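Shared workshop at Dusine gets its sorting-by-hand sessions going

November
By the Barrientos bench blog

So the folding arm project finally has a proper table, and I spent an evening there to see how it's coming along. If you haven't been following, a handful of us at the Dusine shared workshop are building a two-armed machine that can pick clothes and small packaged things out of a mixed pile. We've been calling it Zosov (long story, it was the name on a box of bearings), and up to now most of the news has been about metal. Shoulder brackets, mostly. Lots and lots of shoulder brackets.

This month it's all about hands, and I mean ours! Before the arms try anything, we're recording people doing the same job, over and over, so there's something for the software to learn from. The target is 1,000 good takes before the end of the winter. A take is one go at the pile, start to finish, and it can be over pretty quickly if you get an easy mix and you don't drop anything.

I got to the workshop after dinner, when the big room is usually free and you can spread out. Setup is mostly cables. You lay the sheet, put the hub on the near corner, plug in both sides, check the little light, and then tip the pile out and get on with it. The first time I did this it took me forever and I had one lead plugged in backward (it does fit backward if you push, please don't push). These days I can be ready before the kettle is done.

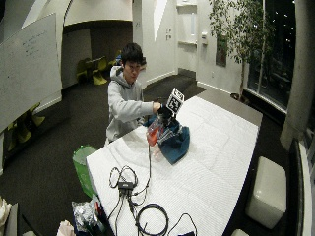

Evening session at the big table, with the marker board riding above the glove.

The marker board is the part people ask me about most, so let me get into that for a second. It's the flat plate with the black-and-white squares, and it lets the tracking work out where the hand is and which way it's tilted. Our first ones were plain paper glued to card and they curled up within a week. The new ones are stiffer and have stayed flat so far, though they do catch on your sleeve if you reach across yourself too fast. I've learned to bunch my cuffs up. Somebody else swears by a tight bike jersey, and good luck to them.

Cloth is the hard bit, as anybody who has tried this at home will tell you. A stiff box is the same box every time you pick it up, but a piece of fabric lands in a new shape on every single go, and you end up pinching it in places you'd never think to write down. Shiny wrappers are nearly as bad. They slide, they crackle, they reflect the ceiling lights right back at the camera, and the tracking goes off for a nap. We've had a better time of it since we started turning off the row of lights over the table and leaving the others on.

The numbers, for those who like them: we have 1,542 takes recorded in total, and when we went back through the lot, a good chunk had to go. Bad sync, mostly, plus a stretch where the clock on the hub was wrong and all the files had the same time on them. That one stung. I can usually get through up to 80 in an evening before my thumbs complain.

On the machine side, the left arm is up and holding its own weight. The right one is waiting on a gearbox from Prirkano, which was supposed to be here already and which I've stopped asking about. The grippers are printed and we're on version 3 now, with softer pads and a bit more reach between the fingers. I squeezed a rolled-up sock with one on the bench and it held on fine, so I'm calling that progress, even if a sock isn't much of an opponent.

If you're local and want to come do some takes, we'd love to have you. Different hands are good for the recordings, and we really need more left-handed people, because right now nearly everything we have is right-handed. Bring old clothes you don't mind leaving in the pile (no zippers for now, they snag on the glove). Gloves come in two sizes and the small one runs very small. There's tea, and usually cookies if the woodturning crowd hasn't been through first.

Next up is a dry run with the left arm on its own, slow speed, cloth only. I'll post when we have a time for it.

Recent items

Shoulder brackets, round four
What we're using for gripper pads
A cheap fix for noisy servo leads
Dusine tool library: new evening hours
Barrientos bench power supply, finally quiet
Wanted: left-handed people with patience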